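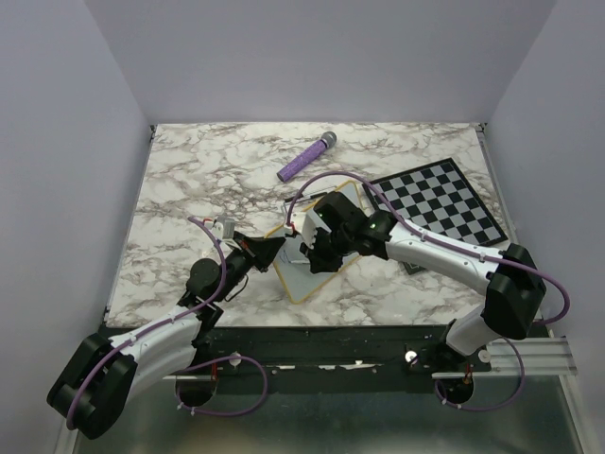 Toy return batch from Enlow, April, second half. Sorting and cleaning, then decide what goes back on the shelf at Plinport. Started with the mixed lot on the marble top – purple glitter mic, the checkered board, the drawing board with its black marker. No pieces with the checkered board, so it goes in the incomplete bin untill Humaira finds a spare set. Drawing board has scribbles on the lower left, try the dry cloth first, then the Gruveck wipes if that does nothing. Do NOT use the wipes on the mic handle. They took the sparkle off the last one.

Lot no. 164. 17 items on the Lashari sheet, sheet says "games, misc" for half of them, useless. Waqas to ask for a proper list.

Battery check still to do. 3 AA left in the drawer, need more. Order the 500 ml spray bottle as well, old one leaks at the trigger.

Mic – test switch, look for corrosion, tag it. If the grille is loose, glue and leave overnight.

4:15, stopped for the delivery. Labels not printed, printer out of tape again. H. Paracha has the key to teh supply closet, ask her before lunch. Rest of the lot tomorow.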